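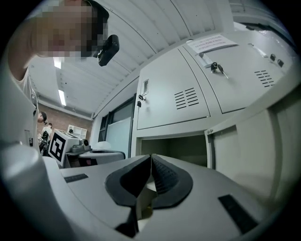

Why does the stock report show fewer lines than the handheld count?
The report leaves out any line with a blank location code, and a count uploaded over a slow connection can arrive with that field empty.

Ticket: Stock count totals do not match after upload
Product: Kisto Stock, warehouse edition
Site: Stirbridge depot
Raised by: Fatima Shehu
Opened: December 9, 2022
Priority: Normal
Status: Closed

Original report

We did the year-end count over two evenings. The counting screen gave a total of 2,566 lines when we finished. I uploaded it and ran the Stock Position report, which gives 1,454. Nothing on screen said the upload had failed. The green tick came up as usual. I have run the report again with the date range widened and the figure is the same. The September count went through fine with the same logins. Please can someone look before we send the valuation to head office.

Support reply 1

Thanks for the details. Please could you send us:
the upload log (Tools, Logs, Last Upload, Save As)
the version number from the About screen
whether the report was run for all zones or for a single one

Please don't upload the count again yet. A second upload adds to the first one and the duplicates have to be taken out by hand.

Fatima Shehu

Log attached. Version is 7.3.1. Report was for all zones. I should say that I did press upload twice on the first evening because the bar stopped moving, but the second press gave "already in progress" and I left it.

Support reply 2

The second press did no harm. The log shows one upload for each evening and both finished. All 2,566 lines are on the server, so no counting has been lost.

The missing lines are there but have no location code. In the log they are marked W114, which is a warning and does not stop the upload. Stock Position groups lines by location and drops any that have none. Stock Listing does not group them, so it should give you the full figure. Could you run that one and tell us what you get?

Fatima Shehu

Stock Listing gives 2,566. So that is right. Most of the blanks are in the Okness racking, which we only moved over to the new codes last month. A few are from the Badawi returns cage as well.

Support reply 3

That fits. The location list is sent to the handhelds at login, and on a weak signal it can be cut short. Any code not on the shortened list is saved as blank. To put it right:

1. Go to Stock, Counts, and open the count. Do not post it.
2. Choose Repair, then Refill Locations from Bin Label.
3. Tick "Blank only". If this is left unticked it will overwrite codes that are already correct.
4. Press Preview and check a few lines against your paper sheets.
5. Press Apply, then run Stock Position again.

The refill works from the bin label scanned before each item. Lines typed in by hand will have no label behind them and will stay blank – those need filling in one at a time.

Fatima Shehu

Done. The first batch it filled was 848 lines and then it stopped with "session expired". I logged back in and ran it again with Blank only ticked and it carried on from there. A handful of typed lines were left and I have done those from the sheets. Stock Position now agrees with the listing.

Is there a way to stop this next time?

Support reply 4

Log in to the handhelds near the office access point and wait for "Locations loaded" before walking out to the racking. From version 7.4 the device will refuse to start a count if the list is incomplete. We can book the update for you – it needs everyone logged out while it runs.

The session timeout during a repair is a separate fault and has been passed to development.

Fatima Shehu

Please book it for after the valuation has gone in. Happy for this one to be closed.

Resolution: locations refilled by customer, count posted. Update to 7.4 to be arranged.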